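How to Clean a Quilted Mattress Without a Vacuum

By Wai-kit Ng

When I moved to my present room I had no vacuum cleaner, and the mattress had a thick quilted top. I learned to clean it with a small brush and a dustpan. The method is slow but it works well for crumbs, hair, lint and small pieces of paper. It is not for stains. For stains please see my other page.

What you need

A hand brush with soft bristles, clean and dry
A dustpan with a rubber lip
A dry cotton cloth
Baking soda, 100 grams (optional)

Please keep this brush and dustpan only for the bed. I bought my set at Nodico and I wrote BED on the back of it with a marker. If you must use the one from the floor, wash it with soap first and let it dry for one night.

Step 1. Take off everything

Remove the sheets, the pillow and the mattress protector. Fold the sheet toward the middle before you lift it, so the crumbs stay inside, and shake it outside. Open the window.

Step 2. Loosen the dirt

Pat the mattress with your open hand, beginning at the head end. Then brush along the stitching in short strokes. Do not press hard. Hard brushing makes the fabric fuzzy, and on my old Jikwood mattress it also pulled out some thread.

Step 3. Collect with the dustpan
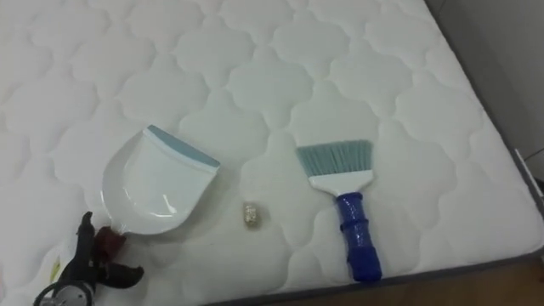

A quilted top is more difficult than a floor, as the surface goes up and down. Small dirt likes to stop in the low places between the cushions. With rounded panels like these, the stitching goes in curves, so you should follow the curve with the corner of the brush and bring the dirt up to the top of a panel. Put the dustpan down with its rubber lip flat on the fabric — the pale blue edge here is a good example — and hold it by the handle with a little weight. Larger bits, such as the crumpled piece in the middle of the mattress, can be swept first. Work toward the pan and empty it often.

Step 4. The border

Dirt also collects where the top meets the border band. Run the dry cloth along this seam with one finger behind it, and turn the cloth when it looks gray.

Step 5. Baking soda, if you like

Sprinkle it thinly, wait 10 minutes, and brush it up in the same way. Use less than you think — it is hard to get out of the stitching.

I do the whole job on Sunday morning, when I change the sheets. Leave the mattress uncovered until lunch if you can, then make the bed again.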